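4.2 Does repair pay? Reading the claims against the records

The case for keeping office computers longer is usually made in one of two ways. The first counts money: a machine that lasts eight years in place of four halves the yearly cost of buying it. The second counts carbon, on the grounds that most of the harm done by a desktop computer is done before it is switched on. Both arguments are sound as far as they go. Our doubt is about how far they go once they leave the spreadsheet and meet a workshop with a queue at the door.

Pyo's study of the Kilitberg refurbishing scheme is the work most often cited in favour. Ha-neul Pyo followed a batch of 2,000 retired office desktops and reported that half of them, 1,000 machines, went back into use. The figure has since been repeated in policy papers as a "success rate of 50 per cent", a phrase that does not appear in the study itself. What Pyo recorded was that the machines were handed over to a new user. Whether they were still being used a year later was not asked, and the study says so plainly in its section on limits. Few of those who quote it seem to have read that far.

We have a second worry about the Kilitberg figures. The batch came from a single employer, which had bought the same few models over several years. A workshop that opens the same case all day soon learns where the screws are and which parts tend to fail, and it can rob one dead machine to mend three others. None of this holds for the mixed lots that most town schemes receive. Jiang's later survey of small workshops found that time spent on each machine varied widely, and that the variation had more to do with the mix of models than with the skill of the person doing the work. That seems right to us, though Jiang relied on workers' own estimates of their time, and people are poor judges of how long they spent on a dull job.

The layout of the machine matters too, and it gets less attention than it should. In an older desktop of the common office type, the processor, the power supply and the main board can all be reached with the side panel off (Figure 13). Many newer small-format machines hide the same parts under fans, trays and glued covers. A study that draws its sample from the first kind tells us little about the second, yet forecasts of future savings go on using the older figures as if nothing had changed. We would go further and say that any saving claimed for machines built in the last few years ought to be treated as unproven until somebody has taken a fair number of them apart.

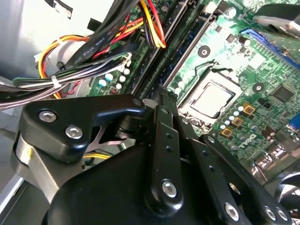
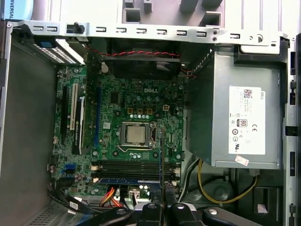 Figure 13. Inside an open desktop computer with a green motherboard. The second picture shows a Dell board with the processor near the upper middle and the power supply on the right.

Supporters of repair tend to answer that workshops get faster with practice. Perhaps they do. The only long run of records we were able to obtain, from the Grendus workshop, shows a clear gain in the early months and then very little. The workshop's own account puts this down to training, but the log suggests a plainer reason: staff stopped accepting the awkward models. From February onwards the intake sheet carries a column marked "refused", and it fills up quickly. A scheme that turns away its hardest cases will look better on paper - that is no fault of the people running it, who have rent to pay, but the gain should not be read as a gain in skill.

There is also the question of what counts as a repair. The Grendus log uses one word, "done", for a cleaned fan, a new disk and a full swap of the main board. Eteck, the other set of records open to us, splits jobs into "light" and "heavy" but does not say where the line falls, and two members of staff gave us different answers when we asked. We tried to sort the Eteck entries again by the parts ordered, and gave up on a good share of them, as parts taken from scrapped machines were never written down. The table in section 4.3 leaves these entries out. Readers who would prefer to see them counted as light repairs may do so, and will reach a kinder result than ours.

The money side is no tidier. Wages are left out of most published sums, either because the work was unpaid or because it was paid from some other budget. When we put an ordinary technician's wage back into the Grendus figures, light repairs still came out cheaper than a replacement, by a fair margin. Heavy repairs did not, except where the spare part was free. Storage is missing almost everywhere. A scheme that lives on spare parts needs a great many shelves, and shelves need a building - yet we found only one set of accounts in which floor space had a line of its own.

We do not conclude from this that repair is a waste of effort. The carbon argument in particular survives most of our objections, so long as the mended machine takes the place of a new one and does not simply join it on a second desk. Here again the records fall short. Neither Grendus nor Eteck asked new users what they would have done otherwise, and we could not find a way to work it out afterwards. Section 4.3 therefore gives a range for the yearly saving per machine, with the lower end set at nil.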